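How Long Does the Charge Really Last? A Comparison of Three Wireless Headphones
Student project report, Sukham Technical College
30 November 2020

When we started this project in September, we thought it would be over in two weeks. We wanted to know whether the battery life printed on a box of wireless headphones has anything to do with the battery life you get at home, and we figured we would charge them, play some music, and write down when the music stopped. We had three pairs to work with: the Koken, a folding over-ear model; the Hurora, which is a pair of small earbuds with a charging case; and the Stelmakh, a neckband that one of us had been wearing to school for a year already (we will come back to that year, it matters).

All three boxes promise 24 hours. For the Hurora that number includes the case, and you have to turn the box over and read the small type on the bottom to find that out. We missed it the first time and spent a whole afternoon convinced our pair was broken.

Our method was simple, though it took us several tries to settle on it. Each pair was charged until its light changed color, left alone for one hour, and then connected to the same phone with the same playlist on repeat. We kept the phone volume at the middle step. A small microphone lay against one earpiece and a laptop recorded the sound level, so that we could find the moment of silence afterward without having to sit there all night. We are very fond of that microphone now!
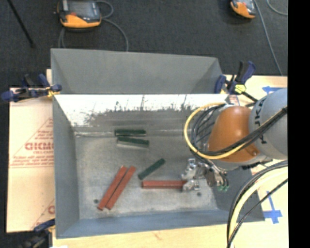
Stelmakh support answered our email after nine days, and their reply said that the playing time on the box is measured with the voice prompts switched off and a phone no more than an arm's length away. We had done neither of those things. Our phone was on a shelf across the room, and the neckband had been announcing its battery level out loud every so often, which we had found rather charming. So we threw out our first set of runs and began again, with prompts off and the phone right next to the headphones.

The second set went much better. The Koken came closest to its promise and reached 87 percent of the printed time, averaged over all its runs. The Hurora earbuds, taken out of their case, stopped after 241 minutes, and since the case recharges them several times we think the total is believable, even if we did not have the patience to test it all the way through. The Stelmakh did worst, and this is where the year of wear comes in. Comparing an old battery with two new ones is not fair, and we should have bought or borrowed a new neckband before drawing up the plan.

We also wanted to say something about aging. The Koken manual talks about 1000 charging cycles, and with the time we had there was no way for us to get anywhere near that. Anybody who takes this project over next year could start with it on the first day of class and let it run in a corner.

Other things we would change: use a second phone as a check, write the room temperature down every time (we forgot on several runs), and try a higher volume as well, because most of our classmates told us they listen louder than we did. The raw recordings and the table of all runs are in the project folder, sorted by model.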